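April, 6:10 am

Up before the alarm again. Knee stiff, left one. Did the stairs twice to see if it would warm up and it did, mostly. Coffee, half a banana, the rest of the banana went brown on the counter yesterday and I ate it anyway. Writing this now because by tonight I'll have lost it.

So the walk. I keep saying I'll write about the walk properly and then I put down the weather and go to bed. Omeck to Irnia, the long way, over the top. Not the road. Did it yesterday, all of it, first time since before the knee. Want it on paper before it turns into one of those days I only remember the lunch from.

Started late. Meant to be at the Omeck trailhead by seven, was there at twenty past eight. Couldn't find the gaiters. They were in the car. They have been in the car since fall.

First mile is nothing, fence on the left, ditch on the right, a lot of water in the ditch. Frogs going like mad and then all quiet when I got close and then starting up again behind me. Skunk cabbage up. Willow just turning that yellow that isn't leaves yet. I stopped to take off the jacket and put it back on ten minutes later and took it off again at the gate. Every spring. I never learn to start cold.

Then the switchbacks. Sign at the bottom says 1,514 feet of climbing to the saddle and I believe every foot. Somebody has scratched the last 4 so it looks like a 9. I went slow on purpose, short steps, poles planted hard, the way the physical therapy sheet says. Didn't stop till the flat rock. Last year I stopped four times before the flat rock and called it photography.

Snow started just above there. Patches first, then the whole north side of the trail, old gritty snow with needles all over it. Postholed once up to the thigh. Said a word. Sat there with one leg in the hill thinking well this is how the other knee goes. It was fine. Came out with my boot full of ice and had to sit on the pack and dig it out with a finger.

Saddle at quarter to twelve. Wind. You come up out of the trees and it just leans on you. Could see the lake at Nicholas, still mostly white but with a dark edge all the way along the south shore, so it's going. Could see the water tower at Irnia too, very small, which was cheering for a second and then not because it was so small.

Lunch behind the big boulder: cheese, the hard rolls, a pickle in a sandwich bag which leaked into the pocket with the map. Map now smells of dill. Tea from the thermos still hot enough to burn my lip. I had two cookies and saved two and then ate those. I sat there longer than I should have. There was a bird, small, brown, doing a long run of notes and then a sort of buzz at the end, over and over from the same dead tree. Couldn't see it well. Wanted to look it up and left the book at home to save weight. I carried a second pair of gloves I didnt use and left the bird book.

Thought a lot on the way down, the way you do when your feet are busy. Mostly about whether I want to keep the house. It's too big, I know it's too big, I heat three rooms and walk through the others in a coat. But then where would the skis go. That is the actual thought I had, standing in a creek. Where would the skis go. I suppose people in apartments have skis.

Also thought about Dad's way of walking downhill, hands behind his back like he was inspecting it. I caught myself doing it on the logging road. Poles tucked under one arm and everything.

The bridge at the halfway creek is out. Not damaged, gone, just the two footings. I went up and down the bank for a while and then crossed on stones below the pool. Wet to the ankle on the right. Should tell the county. Will forget to tell the county. Writing it here in capitals: CALL ABOUT BRIDGE.

After that it's five miles of logging road and I won't pretend I loved it. Gravel, slash piles, gravel. A nice stretch where the alders come over. Coltsfoot blooming right in the wheel ruts. Somebody's glove on a stick. Sang a bit. Ran out of verses and did the first one again.

Knee began to talk at mile nine. Not pain, more like a person clearing their throat. Took the pill at the gravel pit and ate the emergency chocolate, which had melted and hardened so many times it had gone gray and tasted like candle. Still ate it.

Irnia at ten to five. Bus at 5:15, so for once I wasn't running for it. Bought a bag of chips and a ginger ale from the gas station and sat on the curb with my boots off, socks steaming. A dog came and looked at the socks and left.

Okay, coffee refill. 6:50. Going to be late but I want to get the rest down.

Things to change for next time, since I AM going again in may:
Leave earlier. Put the gaiters by the door.
Bird book, skip the spare gloves.
Pickle in a jar or no pickle.
Dry socks, two pairs, in the top pocket and not at the very bottom under the stove I never light.
New inserts. The Flornico ones are flat as cardboard, I can feel every stone through them. They were good for a year, can't complain.
More water. I had one swallow left at the gravel pit and there's nothing clean after the creek.

Also the pass fund. I started the jar for the Nicholas hut trip in January and said I'd have enough by summer. Counted last night with my feet in the basin. I'm well short. The hut is cheap, it's the shuttle that kills you. Might walk in from the Omeck side and save the shuttle, adds a day. The hut is at 4,000 feet so there'll be snow till late anyhow, no hurry. Would rather go when the little lake is open. I want to swim in it, just in and out, so I can say it.

Other business, quickly. Called about the gutter, no answer. Seeds: tomatoes up, all of them, leggy already, need to turn the tray. Peppers nothing. Peppers are always nothing until I give up and then they come up overnight. The back step still wobbles and I stepped over it all winter and now I do it without thinking, even in other people's houses.

Stuck a few pictures in here last night with the glue stick, page got all wavy. Most of them are of the saddle and look like a gray wall with my thumb on it. 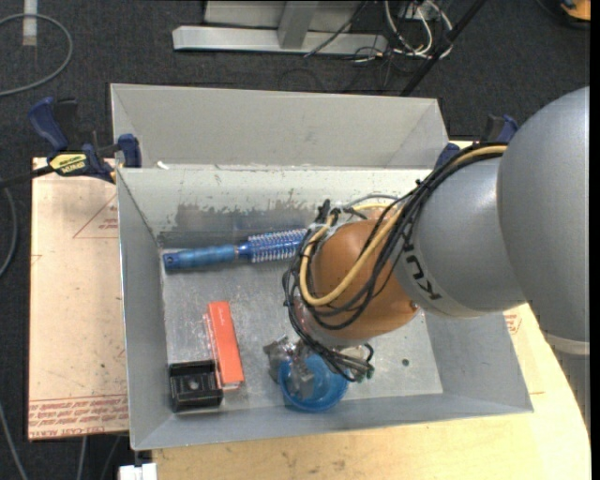 Gray metal bin, robot arm reaching in from the right. April.

Where was I. The bus. Fell asleep against the window and woke up past my stop, so walked back from the feed store, in the dark, in wet boots, which put the whole day well over the miles I had planned. Knee had no opinion by then. House cold. Ran the bath too hot and sat on the edge waiting for it, and ate toast in there, butter side up on the soap dish. Slept like a log till the 3 am leg cramp. Walked it off in the hallway holding on to the bookcase.

Blister, right heel, small. One on the little toe I didn't feel till this morning. Nail on the big toe looks suspicious. Will not look at it again until the weekend.

I've been trying to work out why I was so happy up there behind that boulder, cold behind, pickle on the map. I think just that it was the same boulder. I sat there two years ago with the cast just off and couldn't get any farther, and turned around and went back to Omeck and was rotten company for a week. Same boulder, same wind, and this time I got up and went down the other side. I patted it when I left. Felt silly, there was only the bird.

Anyway. 7:15, have to find real shoes. Heel taped. Boots are on the porch stuffed with newspaper, turn them round tonight. Pick up: bread, tape, epsom salts, bananas. Library closes early so go at lunch and get the big bird book, the one with the songs written out in words. Long run and then a buzz. Dead tree, near the top, facing the wind.

Call about bridge!!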